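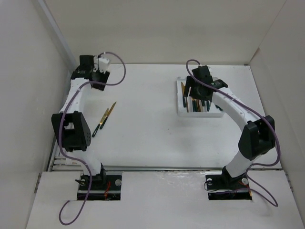 Kamran Mirani asks whether the cable on a two-arm cutlery cell has to be taken off completely before the arm is re-zeroed, or whether it can stay in place as long as it moves freely. It can stay in place. The order of work matters more, and the procedure below has been rewritten to make that order clear.

Routine care of the two-arm sorting cell

This page applies to the Jultlow tabletop cells in the Hiranton training rooms. It covers cable routing, base inspection, zeroing and the tray check. Allow 59 minutes for the full procedure. Staff who have not completed the Bajwa induction should work alongside someone who has.

Before starting

Stop the running program and move both arms to the rest position. Switch off power at the supply and wait for the indicator on the controller to go out. Support each forearm by hand as power is removed, as the arms do not hold themselves up without current. Remove loose cutlery from the tabletop, knives first, and place it in the tray with the handles toward the front. Then lift the tray out and set it aside.

1. Cable routing

The purple cable on each arm runs from the wrist down past the elbow to the base. Follow it with your fingers along its whole length and feel for flat spots or nicks. Bend the elbow slowly through its full travel. The cable should slide without pulling tight at the wrist, and it should never pass between the elbow section and the lower link.

Leave a generous loop at the front panel. A loop that looks untidy is acceptable; a cable that is stretched at full reach is not. If a cable must be replaced, use the Wirex type listed in the stores catalog under 1404 and copy the routing of the old one before removing it.

2. Base plates and thin wiring

Check that each base plate sits flat in the front panel. Try to rock the arm gently at the shoulder bracket. If there is any movement, tighten the mounting screws in a cross pattern, a little at a time.

The thin wires beside the shoulder bracket are easily caught by a sleeve or a tool. Confirm that they are seated in their connectors and lie clear of the bracket at both ends of its swing. Do not pull on them to test the connection.

3. Zeroing the arms

Restore power with both arms at rest. Open the setup screen and select the left arm. Move each joint to its reference mark by hand, beginning at the shoulder and finishing at the wrist, and store the position after each one. The screen should show 768 for every joint at its mark, with a difference of no more than 2 either way. Repeat for the right arm.

A joint that will not settle within this limit usually has a loose horn screw – tighten it and store the position again. If the reading still drifts, take the cell out of service and complete a fault form.

4. Tray check

Return the tray to its place and run the slow test program. Keep one hand near the stop button. The right gripper should come down over the tray without touching the raised edges. Watch the wrist cable during this movement – it must not drop between the gripper fingers.

When the test has run twice without a fault, sign the cell log and enter the stored values for both arms. The last full revision of this page was made on 27 July 2018. The next inspection of all cells is due in November.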